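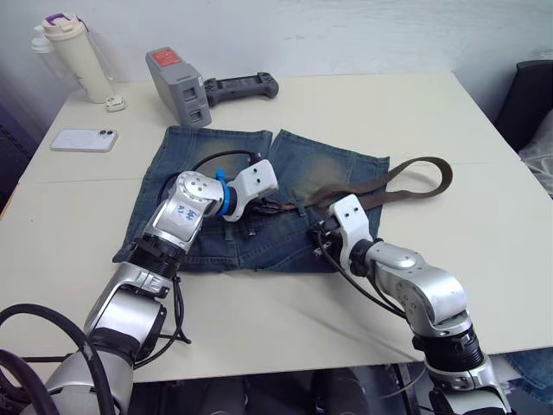
벨트는 빼고 개는 거 아니었나요? 저는 늘 그렇게 해 왔는데, 반바지 한 장 정리할 때마다 벨트를 뺐다 끼웠다 하니 귀찮아서 결국 의자에 걸쳐 두게 되더라고요. 지난 2월 판 안내서에 달린 질문인데, 같은 문의가 워낙 많아서 이번 판에서는 이 장을 통째로 새로 썼습니다. 결론부터 말씀드리면, 끼운 채로도 됩니다! 순서만 익히면 꽤 즐거운 작업이에요.

분류: 생활 가이드 > 의류 정리 > 하의

Lellow 옷장 정리 안내서
4장. 벨트를 끼운 데님 반바지 펴기, 끼우기, 개기
개정 2020년 10월 23일

4.1 시작하기 전에

평평하고 밝은 색의 탁자를 쓰세요. 흰 상판이면 제일 좋습니다. 청바지 색과 또렷하게 대비되어서 밑단이 비뚤어졌는지, 벨트가 어디로 빠져나갔는지 한눈에 들어오거든요. 침대 위에서도 할 수는 있지만 매트리스가 눌려서 허리선이 자꾸 휩니다.

- 주머니를 모두 비웁니다. 동전 주머니도 꼭 확인하세요.
- 단추를 채우고 지퍼를 끝까지 올립니다.
- 탁자 위 물기를 닦아 냅니다.

주의: 새로 산 짙은 색 데님은 흰 상판에 물이 들 수 있습니다. 처음 몇 번은 얇은 면 수건을 한 장 깔고 작업하세요.

4.2 반바지 펼치기

1. 허리 쪽이 몸 앞에, 밑단이 반대편에 오도록 반바지를 놓습니다. 벨트 고리와 주머니가 손 가까이에 있어야 다음 단계가 편합니다.
2. 양쪽 다리를 나란히 펴고 사이를 조금 벌려 둡니다.
3. 손바닥으로 허리에서 밑단 쪽으로 쓸어 내립니다. 옆 솔기가 접혀 들어간 곳이 있으면 이때 바깥으로 빼 주세요.
4. 밑단 두 개의 높이를 맞춥니다.

참고: 물 빠진 워싱이 들어간 반바지는 다리 앞판의 밝은 부분이 좋은 기준선이 됩니다. 양쪽의 바랜 자리가 비슷한 높이에 오면 대체로 반듯하게 펴진 거예요. 저희도 이 요령을 알고 나서 개는 속도가 확 빨라졌답니다.

4.3 벨트 끼우기

이미 벨트가 끼워져 있다면 4.4로 넘어가세요.

1. 벨트 끝을 앞쪽 첫 번째 고리에 넣습니다.
2. 한 손으로 허리단을 가볍게 집어 고정하고, 다른 손으로 벨트를 당깁니다. 허리단을 잡아 주지 않으면 반바지 전체가 딸려 옵니다.
3. 고리를 하나 지날 때마다 벨트가 꼬이지 않았는지 봅니다.
4. 뒤쪽 고리를 지날 때는 반바지를 뒤집어도 되고, 허리를 살짝 들어 올려 손을 넣어도 됩니다.
5. 남은 끝은 옆으로 길게 빼서 탁자 위에 눕혀 둡니다. 크게 휘어 있어도 괜찮습니다. 이 단계에서 억지로 펴지 마세요.

주의: 가죽 벨트를 날카롭게 꺾지 마세요. 한번 생긴 주름은 잘 돌아오지 않습니다. 특히 갈색 가죽은 꺾인 선이 하얗게 일어나 눈에 띌 수 있어요.

4.4 벨트째 개기

1. 빼 둔 벨트 끝을 다시 허리선 위로 가져와 수평으로 올립니다.
2. 끝이 허리 너비보다 길면 느슨한 고리 모양으로 한 번 돌려 줍니다.
3. 한쪽 다리를 다른 쪽 위로 포갭니다. 버클은 바깥 면에 남겨 두세요. 안으로 들어가면 그 자리가 불룩해집니다.
4. 밑단을 잡고 허리 쪽으로 반을 접습니다.
5. 서랍에 세워 넣으려면 한 번 더 접고, 선반에 쌓으려면 그대로 둡니다.

참고: Lundberg 서랍 칸막이를 쓰신다면 한 칸에 2장이 알맞습니다. 더 넣으면 벨트가 눌려요. Hoshino 선반 바구니는 깊이가 있어서 한 번 더 접지 않아도 들어갑니다.

4.5 벨트를 빼야 하는 경우

세탁할 때, 그리고 한 철 넘게 넣어 둘 때는 꼭 빼 주세요. 오래 눌린 가죽에는 고리 자국이 남습니다. 뺀 벨트는 둥글게 말거나 버클을 위로 해서 걸어 두면 됩니다. 가죽 손질은 7장에 따로 정리했습니다.

조회 3,813 | 도움이 됐어요 437

댓글

초록단추
허리를 몸 쪽으로 두라는 말에 무릎을 쳤어요. 여태 거꾸로 놓고 팔을 쭉 뻗어서 벨트를 끼웠네요 ㅋㅋ

mira_173
Pimier 수납함에도 세워서 들어갈까요? 높이가 좀 낮은 편이라 걱정돼요.

Lellow 편집팀
4.4의 5번에서 접은 다음 눕혀서 넣어 보세요. 버클이 위로 오게 하시면 뚜껑도 무리 없이 닫힐 거예요!

빨래는내일
천 벨트도 똑같이 하면 되나요? 일단 어제 캔버스 벨트로 해 봤는데 2번에서 고리 안 만들고 그냥 접어도 괜찮았습니다.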